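The Clorndale Discrepancy
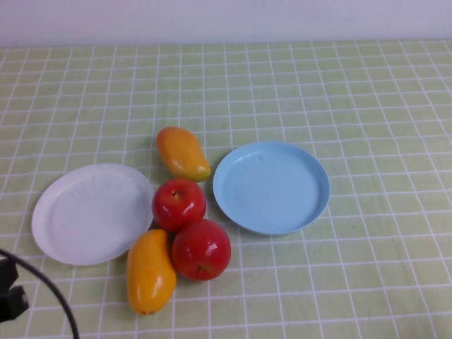

The meter at Clorndale had been replaced in December, and the old one had been returned to the utility with its seal intact. This was the first fact in the file. The second was that the water billed to the house since then came to 3,592 gallons a month, in a house with one occupant and no garden. Tania Sikder had been an adjuster for the Clembridge Water District long enough to have an opinion about such figures, and the opinion was that the toilet leaked. She put dye tablets in her bag and drove out. The occupant, Oľga Ševčík, let her in at the side door and sat her down in the kitchen, at a table with a pale green cloth printed in small squares, a white plate on it and some fruit. Tania moved her folder so that its edge lay along one of the white lines. She found it easier to read a form that was straight.

"I have read your letter," said Mrs. Ševčík. "It says I should check the toilet."

"That is the standard letter."

"I checked it. I used the tablet. The bowl stayed clear."

Tania wrote this down under Customer Statements, which was a separate heading from Findings. She then performed the test herself. She waited thirty minutes by her watch, during which Mrs. Ševčík peeled potatoes and did not speak. The bowl stayed clear.

She closed the main valve at the foundation wall and went out to the meter pit. The low-flow indicator, a small red triangle, was turning. It turned slowly and without pause. With the valve closed, this meant that water was leaving the line somewhere between the pit and the wall, a run of 33 feet under the driveway. She knelt and put the listening rod on the pipe. A leak in copper gives a hiss, higher when the hole is small. She moved the rod and listened again. She heard nothing that she could call a hiss.

"Who put in the driveway?" she asked.

"Bhattacharjee. My husband hired them. They were quick."

"Did they move the service line?"

"You would have to ask my husband," said Mrs. Ševčík, and gave the name of the cemetery.

The office had the plans, or had a drawer where the plans belonged. Rizwan Debnath, who ran records, found the sheet for the street filed under Brernach, the name of the subdivision before it was annexed. The sheet showed the service line to Clorndale as a solid stroke. It also showed a dashed stroke, leaving the first at a tee and running east to the lot line. There was no label on it.

"Dashed is proposed," said Rizwan.

"Or abandoned."

"Abandoned has a cross through it. After the annexation. Before, they used dashes for both."

Tania asked what lay east of the lot line. Rizwan turned the sheet around. East of the lot line was a pump house, which had served the subdivision's own well and had been sold with its small parcel to a man named Trí Lục. The district had no account in his name. It had never had one.

She returned at 10 in the morning with a tracer and a can of blue paint. The signal followed the solid stroke for the first part of the run, divided, and went east. She marked it every few feet. The blue dashes crossed the driveway, crossed the grass, and went under the fence. Mrs. Ševčík came out in a coat and followed along the line, stepping over each mark.

Beyond the fence, the pump house had a new door and a light in its one window. A hose bib on the near wall was dripping into a bucket. Next to the bucket were rows of seedlings in trays, tomato by the look of them, each with a wooden tag.

"Anong Ongart rents it from him," said Mrs. Ševčík. "She told me it was on the well."

"The well was capped."

"I don't think she knows that."

Tania took out the form. Under Findings she wrote that the discrepancy was due to an unrecorded branch at the tee. Under Recommended Action there were two boxes, Disconnect and Refer. The instructions called for a mark in one of them before leaving the site.

"How long does the second one take?" asked Mrs. Ševčík.

"Ninety days. You would be credited for the excess. The branch stays open until the hearing."

"And tomatoes?"

Tania said that she did not know about tomatoes. She held the form against the fence post, checked that it was straight, and marked Refer.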